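Courses > Introduction to Automation > Handouts > Demonstration visit
Last updated: Jan 31, 2020

Notes to read after the Merneo visit

Thank you all for being such good company at Merneo, and for asking so many questions that we very nearly missed the bus back to Durkwood! I promised to write up the main points for you, partly for those who were stuck at the back during the talk and partly so that everyone has the same vocabulary before we start on the reading. Please treat these as notes and not as a transcript. I scribbled mine standing up, same as you did, and I have filled in a few things that our hosts went through rather fast.

What the demonstration was about

You will remember that the first part of the course dealt with arms bolted to the floor, doing the same motion over and over with parts that always arrive in the same spot. The people at Merneo work at quite the other end of things. Their project, Prolau, is concerned with household clutter -- soft things, shiny things, things lying on top of other things -- and with how a machine might learn to sort through it. The approach is to let people do the job first, using a gripper held in the hand, with a camera riding along on it. What the camera records is the job as the gripper meets it, and those recordings are what the learning starts from.

I was glad they chose something as ordinary as a cardboard box for us to look at. A box sounds easy until you try to reach into one with two stiff fingers and no sense of touch in them (those of you who had a turn will need no convincing).

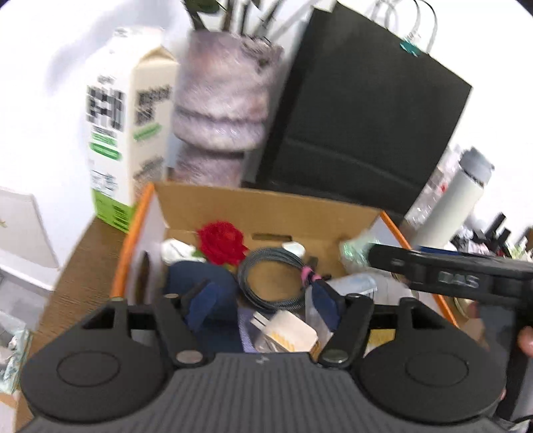

Fig. 1. Two hand-held grippers at the box, with navy fabric partly between the fingers of the nearer one.

Have a good look at how much variety there is in that one box. The red artificial rose has petals that can be crushed. The gray cable is coiled and tied with pink, so it may well come up in one piece, but a grip on the tie is a different thing from a grip on the braid. The cloth and the other fabric have no fixed shape at all, and whatever shape they have now will change as soon as they are pulled. The clear plastic bag is difficult in its own way, as a camera tends to see through it to whatever is underneath. We spoke in October about "known geometry," and I would like you to go back to that page of your notebook and ask yourselves which of these objects you could honestly draw a dimensioned sketch of.

The card packet low in the middle is worth a thought too. Flat things lying on soft things are awkward, for a finger has to get under an edge, and the soft thing gives way when you press on it.

Terms you heard and should know

Demonstration: one complete performance of a task by a person, recorded from start to finish. Prolau had 2588 of them on the day we visited. They told us that 113 had been set aside for checking and are never used in training, and I hope somebody's ears pricked up at that, as we will spend a whole session on why it matters.

Wrist view: what a camera sees when it moves together with the gripper. The gripper stays put in the picture and the whole world swings past behind it. It takes a little getting used to!

Occlusion: one thing hiding another from the camera. The gripper's own fingers are frequent offenders, and so are the walls of a box.

Parallel and angular grippers: in the first kind the fingers keep facing each other squarely as they close; in the second they swing in like the jaws of kitchen tongs. Our textbook has clear drawings of both, and the older Guerra handbook on the library shelf has better ones.

Bimanual task: a task that uses two hands or two grippers. Someone asked whether two are twice as hard as one, and the answer we got was "more than twice," chiefly on account of timing and of keeping out of each other's way.

Clutter in the background

One of you asked a very nice question at the end, which was why they don't simply clear the table and hang up a plain sheet behind it. The answer was that a home doesn't look like that, and a system that has only ever seen tidy backgrounds may be thrown off badly by the first kitchen it meets. With flowers, a shopping bag, bottles and chargers standing on all sides, the learning has to work out which parts of the view matter to the task and which are just there. It is a trade, of course -- a messier view needs more recordings before things settle down. Their rule of thumb was 200 demonstrations for a first try at a new task, and then a good hard look at the failures.

The other thing I would like you to notice is blur. When a hand moves quickly, the camera moves quickly with it, and the table and the box smear while the gripper itself stays comparatively sharp. Lettering is among the first things to go. If your plan for a machine depends on reading a label, you will want to think about when in the motion it gets to read it.
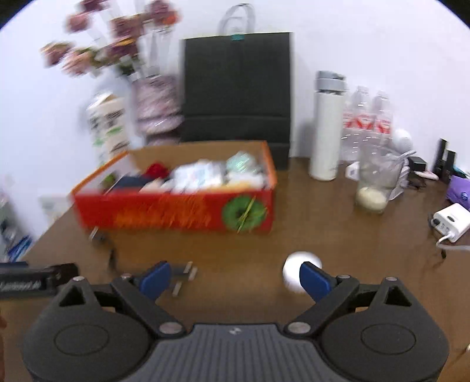 For next time

Please write up to 3 pages on the visit, typed or in decent handwriting. Choose any two objects from the box, one stiff and one soft, and explain how you would pick up each with a two-finger gripper: where the fingers go, from which direction they come, and what might go wrong. Add a small sketch for each. The sketches needn't be pretty, but do mark the contact points.

If you were away that day, you can do the assignment from the two figures in this handout, and I am happy to go through my own notes with you before class. Bring the signed safety sheet as well if you still have it in your bag. I am missing several.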